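Paying for Local Roads: A Review of the Granholm County Bond

Student project report, public finance, submitted 14th May

The bond went to voters in November. It covered 324 road repairs and two bridges, to be paid back through the county property tax. 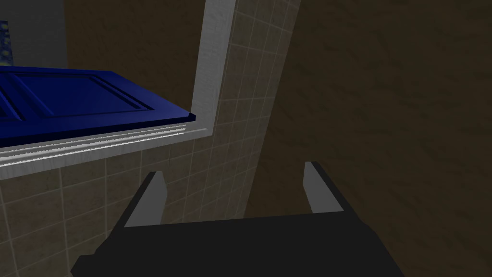
Meron Ayele
Student author

I read the bond text and the county budget, then compared them with the toll plan used in Navden.

The Granholm plan spreads the cost over all property owners. Navden charges drivers, and its plan raised less money in the first year than the town expected.

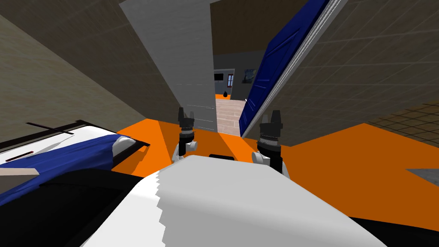 Renters do not get a tax bill, but landlords may pass the cost on. The county sent out 3169 surveys on this and got 2578 back. Most people who answered wanted repairs before new roads.
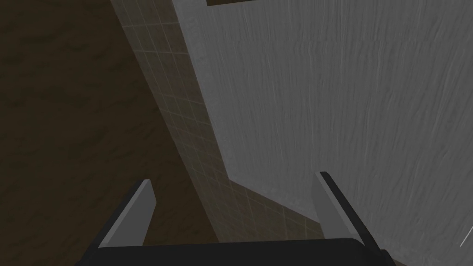
The bond text has no rule for cost overruns. I would add a yearly public report and a cap on borrowing for the first 5 years.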